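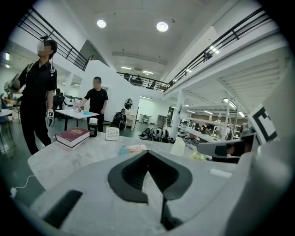

Taking a bike on the Linell to Tivcombe train with a connecting bus -- is it workable for a weekday commute?

Posted in Cycling and public transport

Pliker

I am starting a job in Tivcombe in January and trying to work out how to get there without a car. I live on the north side of Linell, 2 miles from the station. The train to Tivcombe takes 31 minutes. The office is out on the ring road, on the far side of town from Tivcombe station, and as far as I can tell the only bus that goes near it is the 11, which runs once an hour outside the morning peak and finishes early in the evening.

My first thought was to ride to Linell station, take the bike on the train, and ride the last stretch at the other end. The train operator's website says bikes are carried free "subject to space" and that there are restrictions on busy services, but it doesn't say which services those are. The timetable has a small bike symbol against some trains and nothing against others. The train I would want is the one just before eight, and it has no symbol at all.

The second idea was to leave one bike at Linell and keep another at Tivcombe. I have an old hybrid I could use for this. I would worry about it being left overnight and all weekend, though.

The third was a folding bike. I don't own one and they aren't cheap. I have never ridden one for more than a few minutes, and I don't know what they are like on a proper road with lorries on it.

Things that might matter: I will need to carry a laptop and a change of shoes, and on one day a week (it will probably be Thursday) I have to be in early, before the first 11 bus has left. I am reasonably fit but not fast. There is a hill coming out of Tivcombe station which looks steep on the map.

Has anyone done this regularly? I am mainly interested in whether the full-size bike on the train is realistic, and if it isn't, which of the other two people would pick.

Ngubane

I did Linell to Tivcombe with a bike for two winters, so I can tell you how it worked then. I changed jobs last spring and the timetable has been altered since, so check the times yourself.

Full-size bike on the train just before eight: no. No symbol means no bikes, apart from folded ones. The guard on that service does apply it. I saw people turned away at Linell more than once, and one of them had a printed ticket with a bike reservation on it for a different train. If you turn up with a full-size bike you may get on one morning and not the next, and you can't plan a job around that.

The train before it does take bikes. It has two hooks at the Tivcombe end, in the rear coach as you leave Linell. If there are already two bikes on the hooks you are relying on goodwill to stand in the doorway with yours. The doors at Tivcombe open on the same side as at Linell, so if you are standing there you are in everybody's way at both ends. The stops in between are on the other side and you can stay put for those.

Coming home is easier. The restriction only covers one or two trains in the evening, and if you leave work a bit late you miss them altogether.

I ended up with the two-bike arrangement and would do the same again. What I did was this.

At Linell I used the racks on platform 1, inside the barrier. There are racks outside by the taxi rank as well but I wouldn't use those for anything you want to keep. The inside ones fill up by half past seven.

At Tivcombe there is a locked cage at the side of the car park. You have to apply for a fob, and there was a deposit, which I got back when I left. It took six weeks for mine to come through, so apply now if you are starting in January. The form asks for an employer's address but they accepted mine with a copy of the offer letter, before I had started. The cage is covered on top but open mesh on the sides, so the bike nearest the fence gets rained on. Pick a stand near the middle.

The old hybrid will do perfectly well. Put mudguards on it if it hasn't got them, take off anything quick release, and swap the saddle bolt for one that needs an Allen key. I used a D-lock left permanently on the stand so that I didn't have to carry it. Oil the lock every month or so. I had one seize on me in a cold week and had to get the bus, and then wait for a man with a grinder, who quite reasonably wanted to see proof that it was my bike. Keep a photo of the bike and its frame number on your phone.

The hill out of the station is steep, but it is short. You can go round it by turning left out of the car park and following the old goods line, which is a shared path. It adds a bit of distance and comes out by the retail park, which puts you on the right side of town for the ring road anyway. It isn't lit between the two bridges. You will want a proper front light in January, one you can see by.

For the early day, the first train is a bike train and is nearly empty, but if your second bike is already at Tivcombe that makes no difference to you.

Laptop: pannier, in a padded sleeve, and put the sleeve inside a dry bag. Waterproof panniers are waterproof until the first time they fall over and scrape along the ground. Shoes stay at work. You only need to carry them once.

Linell Wheeler

Get a folder. I have had one for years and take it on every train, peak or not, and no one has ever said a word. You fold it on the platform and put it in the luggage rack or between the seats. All this business with cages and fobs is a lot of bother when you could just have the bike with you under the desk.

They are fine on roads. You get used to the small wheels in a day or two. You feel potholes more. As for lorries, they are no different from on any other bike, and if anything I get given more room.

It is 11 kilos, mine, and I don't find that heavy, but I am only carrying it up one flight of steps. Second-hand ones come up all the time.

Pliker

Thank you both. Two things I should have asked.

Ngubane, does the fob cage have any limit on how long a bike can be left? I will be away for a fortnight at some point in the spring and would prefer not to have to bring it home.

And does either of you know whether the 11 bus takes folded bikes? If the weather was really bad I might want to get the bus from the station and ride back later in the day.

Ngubane

There was a notice saying bikes not moved for 31 days would be tagged and then taken away. A fortnight was never a problem for me. I did see tags go on a few, mostly ones with flat tyres that had obviously been given up on, and they sat there with the tags on for a long time after that.

I don't know about the bus. I only used it twice and both times without a bike.

One more thing, on tickets. If you are going in every day, price up the season ticket against the flexible one before you buy. I was in four days a week and the flexible one came out cheaper, but five days would have tipped it the other way. You can't change from one to the other part of the way through without paying a fee. Ask your employer whether they do a season ticket loan as well. Mine did and I only found out in the second year.

Tivcombe resident

The 11 will take a folded bike if it is in a bag or has a cover over it, and if the space isn't wanted for a wheelchair or pushchair. It is down to the driver. The single-deckers they put on in the morning have a luggage pen behind the driver and it goes in there. The older double-deckers have nothing, so you end up holding it in the aisle, and some drivers won't have that when it is busy.

The stop at the station has moved. It used to be right outside the entrance and it is now across the road, past the crossing. The sign at the old stop hasn't been taken down, and people do still wait at it.

The goods line path was shut between the bridges for part of the autumn for drainage work. It is open again but the surface is loose gravel for now and I wouldn't fancy small wheels on it, particularly in the dark. On a hybrid it is all right if you take it steady. The council page says it will be tarmacked but doesn't give a date.

If you do go up the hill, get into a low gear before you leave the car park -- the lights at the bottom turn red just as the train crowd gets there, and you will be starting from a standstill on the slope.

Pliker

That settles it for me, I think. I have sent off the form for the fob and I will put mudguards on the hybrid over the holidays. I might look at a second-hand folder later on if the Tivcombe end doesn't work out. I will try the path on a Sunday first, in daylight, and see how long it takes to the ring road.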